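The Laundry Will Still Be There

Every summer my brother-in-law sends me a video of a robot folding a shirt, and every summer I am supposed to admit I was wrong. The one he sent in July was from a company called Jevmont. Two arms, a white table, a gray T-shirt laid out flat as a place mat. The arms fold in the left side, then the right side, then bring the bottom up to the collar. The text on the screen says the machine can do this all day.

I don't doubt it. I also noticed the shirt arrived on the table already flat, and that the video ended before the shirt went anywhere. It had started, in other words, after the hard part and stopped before the boring part, and in my house those two parts are most of the laundry.

I spent eleven years in the linen room of a mid-sized hotel, the last four running it, so I come at this with a grudge and some knowledge. We bought machines. We had a big ironer that took a sheet in one end and pushed it out the other, pressed and folded, and it was a wonderful thing. It needed two people to feed it. They stood there for a whole shift finding corners. Finding the corners of a wet king-size sheet that has come out of a washer wrapped around 3 other sheets and somebody's sock is the job. When a salesman from Flulico came to show us an automatic feeder, I asked him how it found the corners, and he said the operator clips them on. So we would have had an automatic feeder and two people finding corners.

That's where I think the argument about home robots keeps going wrong. People watch the motion and figure the motion is the work. A hand closes on some cloth and lifts, and it looks like somebody making a bed.
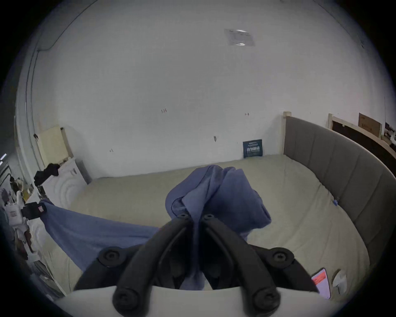

A gripper with a pinch of blue cloth over a mattress. Getting hold of it is the easy step.

Look at what cloth does when it's picked up by the middle like that. It bunches. One stretch of it goes tight and the rest turns into a lump, and what you know about its shape from the outside is close to nothing. A person deals with this without thinking – gives it a shake, runs a thumb along a seam until it ends, lets go and grabs again somewhere better. I've trained new hires to do it in one afternoon. I never had to tell any of them to move a phone off the bed before pulling a cover across it.

Kalliopi Kadrić, who worked the feeder side with me for six years and now cleans vacation rentals, has a harder test than mine. Hers is the fitted sheet. She wants to see it put on a bed that's pushed against a wall, in a room she picked, with the sheet coming out of a dryer and not out of a package. She'd give the machine an hour. She does it in about 2 minutes, and she is slower than she used to be.

I've seen one demonstration in person. Brolix had a booth at a housekeeping trade show, with a full bed set up on carpet, and I stood there through three rounds of it. The robot pulled a blanket up toward the pillows and smoothed it with the back of its hand, and people clapped. Between rounds a young man in a company polo shirt came out and pulled the blanket back down to the same spot. I asked him what happened if the blanket was on the floor. He was nice about it. He said that was on the road map.

To be fair to them, it was better than what I'd seen before. The older machines I saw would grab at a blanket and come up with air, and this one didn't miss once while I was watching. I believe the people who say the hands are improving. I believe them, too, when they say the way to teach these things is to show them chores over and over, in real rooms with real junk in them. A robot that has only met a white table is going to have a bad time at my place.

What I don't believe is the calendar. Hopkin, another of these outfits, has a page where you can put down a deposit for a "whole-home helper," and in the small print laundry is described as a supported activity in suitable conditions. I wrote and asked what conditions. The reply said good lighting, sorted items and a clear surface at waist height. If I had sorted items and a clear surface at waist height I would be finished already.

My brother-in-law says a success rate like 95 percent would be good enough for anyone. He has never run a linen room. On a busy weekend we put through 1000 pieces before lunch, and at his rate that's fifty on the floor or jammed in the rollers, each one needing a person to walk over, stop something and fix it. A home isn't a hotel, I know. But at home there's only the one person to walk over, and that person bought the robot so they could sit down.

I'd like to be wrong about this. My shoulders are shot and I hate making the bed. If somebody wants to bring a machine by, the dryer is at the end of the hall and there's a load in it now, with the duvet cover in there too, and everything else has worked its way inside the duvet cover.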